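Filed under: Course handouts / Basic Electrics / Week 2

Handling and storing hookup wire

These notes go with the second bench session. Read them before you come in, because the first part of the session is spent sorting wire and we will not go over the reasons again at the bench.

Wire types used in this course

Almost everything you build before March uses thin insulated hookup wire. It comes in two forms. Solid wire has a single conductor and holds the shape you bend it into. Stranded wire has many fine conductors twisted together, and it bends more easily and survives repeated movement. Solid wire is the right choice for a breadboard. Stranded wire is the right choice for anything that hinges, slides or gets picked up, such as the test leads for the River board.

The room stocks both. Solid is kept on the Heitmann rack by the door, stranded on the rack under the window. If a spool is on the wrong rack, move it back.

Color

Color has no effect on how the wire works. It matters to the person reading your circuit later, and that person is usually you. In this course red is the positive supply and black is the return. Blue, yellow and white are for signals. Do not use red for a signal, even a short one. If you run out of a color, ask for more before you substitute.

Some older equipment follows other rules. The Vukero power supplies have a blue return lead. Check the label on the terminal and go by that.

Why wire tangles

A length of wire that has been on a spool keeps some of the curve of the spool. Cut it off and lay it down, and it will try to curl. Each curl is a place where another part of the same wire, or a second wire, can pass through. Once an end has gone through a loop and the loop is pulled smaller, you have the start of a knot.

Thin wire is worse than thick wire for this. Long pieces are worse than short ones. Two pieces stored together in a drawer will usually be caught on each other by the end of the week.

Untangling

Find a free end first. Do not start in the middle of the knot. Put the wire down on a flat, clear surface with good light and follow the end with a fingertip until it goes under another strand. Open that loop outward so it gets bigger, then bring the end back through it. Repeat until the strand is clear.

If two colors are caught together, separate the colors before you work on the knots in either one. Often only a loop or two is holding them.

Never pull both ends to see what happens. Pulling tightens the knot and can kink the conductor. A kink in solid wire is a weak point, and it may break inside the insulation where you cannot see it. If you find a sharp kink, cut it out and use the two shorter pieces.

Storage

Pieces under 100 mm go straight in the offcut tray. For longer pieces, wind the wire loosely around your fingers, leave a short tail, and wrap the tail around the coil. Up to 270 mm can be stored flat in the Fudau boxes without coiling — keep one color to a compartment.

Bench exercise

Take one blue and one red piece from the mixed drawer. Separate them, straighten them by hand, and check each for continuity with the meter. Write down the length and the reading. Then coil each piece and return it to storage. Rainer Albers will initial your sheet.

Bring side cutters and your notebook. Meters are supplied. 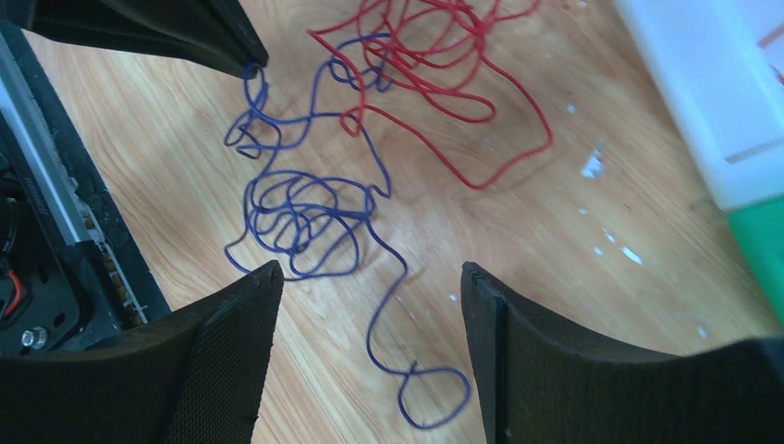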